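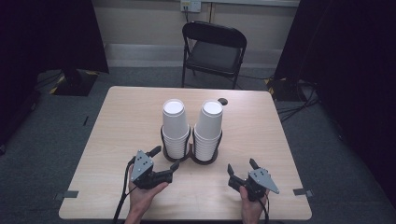

Two hand-held grippers and the cup holder at a Gredeo recording table.

Gredeo is a method, and the collection of recordings made with it, for gathering examples of two-handed manual work for a learning system. A person carries out a task while holding a gripper in each hand, and the recordings are later used to train a control program, known as a policy, for a robot with two arms. No robot is needed while the examples are being gathered. The method was set out by Shigeru Sugawara and Aisyah Pattinasarany at the Fellton laboratory, where most of the recording has been done.

The name is used loosely. In laboratory notes it may mean the grippers, the recording procedure or the resulting files. The software that sorts and checks the files has a separate name, Darkel.

Background

Earlier work at Fellton relied on remote control, in which an operator moved a pair of small leader arms and a larger pair followed. The examples were accurate with respect to the robot, but slow to produce, and operators needed several days of practice before their movements became regular. Tasks with light or easily crushed objects were a particular difficulty, as the leader arms gave no sense of contact.

Sugawara proposed that the arms be left out of the recording stage altogether. If the person held the same type of gripper that the robot would later carry, and if the view from the gripper were nearly the same in both cases, the policy could be trained on what the gripper saw and on how it moved. Pattinasarany wrote the first procedure for the tasks, and Hiu-tung Chang adapted it for two hands in July of the following year.

Equipment

Each gripper has two black fingers and is held from behind. A grey triangular plate with small screw holes is fixed on top and serves as a mounting surface. A cable leads back from each gripper past the operator's hand.

The fingers end in rectangular pads. The pads in use on the cup task have a rough, dark surface, chosen after smooth pads were found to slide on coated paper. The pads are treated as a consumable part. Tape at the edges tends to lift with use, and the procedure allows a worn pad to stay in service until the end of a session, so that the grip does not change part-way through a set of recordings.

Three views are stored for each example: one from each gripper and one from head height. The gripper views are close and move a great deal, and the fingers are always present in them. The head view covers the table and both hands. In the standard training set-up only the gripper views are given to the policy. The head view is kept for checking and for labelling.

Recording procedure

A unit of recording is called an episode. It begins with both grippers open and clear of the objects, and ends when the operator has returned them to a similar position. The operator works at one side of the table and is asked to keep the following rules:

Both grippers stay within the working area for the whole episode.
Objects are touched only with the fingers of the grippers, never with the hands.
A dropped or fallen object is picked up as part of the same episode if it can be reached.
Pauses longer than 10 seconds end the episode.

The third rule was added by Chang. In the first version, any episode with a dropped object was thrown away, and policies trained on the remainder had no examples of how to recover. Under the present rule such episodes are kept and marked. Feng-yi Ko has argued that they should be limited to a fixed share of the training set, on the grounds that a policy shown too many recoveries may come to treat the drop as a step in the task. The matter is not settled, and both forms of the set are kept.

The background is not cleared between sessions. Chairs, curtains, stands and cables may appear in the views, and their positions vary from one session to the next. This is deliberate, as early policies trained against a plain screen failed when moved to another room.

Cup task

The cup task is the most heavily recorded of the six tasks in the collection. It uses white paper cups in nested stacks and a black wire holder with dark bases, placed on a light wood-grain table. The operator takes single cups from a stack, sets them on the table and returns them to the holder. Either hand may lead.

The task was chosen because it is simple to state and awkward to carry out. Nested cups cling together, and a grip low on the stack may lift several at once. A tall stack leans easily when pushed from one side, and the wire uprights of the holder leave limited room for the fingers. From the gripper, the rims of a stack appear as a column of closely spaced ridges, with little to tell one cup from the next. A policy must therefore judge where to close from the position of the uppermost rim, which may lie outside the view when the gripper is low.

Cups lying on their side form a separate group of starting positions. The open mouth may face towards the stacks or away from them, and operators usually approach the two cases with different hands.
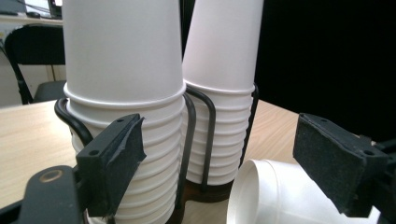

Processing

Files from a session are passed to Darkel, written by Kuo-hua Tu. The program lines up the three views in time, estimates the path of each gripper and reads the opening of the fingers. It then rejects episodes in which the path is lost or one of the views has gaps. Blurred views are the most common cause of a lost path, and fast wrist turns the most common cause of blur.

Episodes that pass are looked over by a person, who marks the moment of each grasp and release. At the time of the count made on Tue 20 September, the cup task held 2608 accepted episodes, and a further 338 had been rejected. Rejected files are stored but are not used in training.

Use in training

Policies trained on the cup task have been run on Hsiao, the two-armed robot at Fellton, which carries grippers with the same fingers and pads. The reach of the arms is shorter than that of a seated or standing person, and episodes with movements that the robot could not follow are removed by a further step before training begins.

Limitations

The method records motion and finger opening but not force. Two episodes that look alike may differ in how firmly a cup was held, and the policy has no means of learning the difference except through the visible bending of the cup wall. Ko has also noted that operators can see far more than the gripper views contain and may act on things that the policy will never be shown. Trials in which the operator works from the gripper views alone have been proposed by Tu, but none has been added to the collection.

See also

Darkel
Hsiao (robot)
Learning from demonstration
Remote manipulation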